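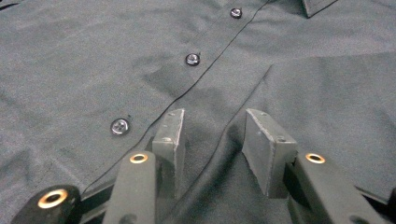 Buttons are still the thing I'd pay somebody to solve. I run the finishing table at a small laundry in Imdale and people keep asking me when a machine is going to take over my folding. So, a thread on what I know.

Towels are done, as far as I'm concerned. Flat, square, no wrong side. There's a folder at the Rescombe plant that takes a towel from a person and hands back a stack. A person still feeds it, one corner in each clip.

Sheets are the same story with a bigger machine. Fitted sheets are not. I've watched three demos of a fitted sheet and in all of them the cut came right before the elastic.

Shirts split into jobs. Pressing a shirt is half machine already. You dress it on a form, it gets steam and air, you take it off. The dressing and the taking off are the work.

Folding a shirt that is already buttoned and already flat: yes, I believe a robot can do that now, slowly. I saw one in July at the Arroyo trade hall. It took 3 minutes a shirt. I take under 50 seconds, and I'm not the fast one here.

Buttoning is where it stops. You have to find the edge of the cloth, find the hole, tip the button, push it through and pull from the other side. Two hands, and most of it by feel.

Dark shirts are worse. Black buttons on charcoal, I go by fingertip myself at the end of a shift. A camera has to pick a small shiny rim out of cloth nearly the same color, and one fold in the wrong place hides it.

Despina Gavrilă, who trained me, buttons the collar, skips one, buttons the next, and goes down like that. It holds the front straight for folding and saves half the fiddling. I'd start a robot on that pattern before asking it for every button.

Collars get left out of these talks. The points have to lie even on both sides. If one tip flips up in the fold, the customer sees it first.

Where I'd put money today: sorting by weight, moving bins, towels. Where I wouldn't: anything with a placket.

Hokis asked about socks. Matching, maybe. Turning them right side out, I haven't seen it done once. If you have, send me the video, uncut please.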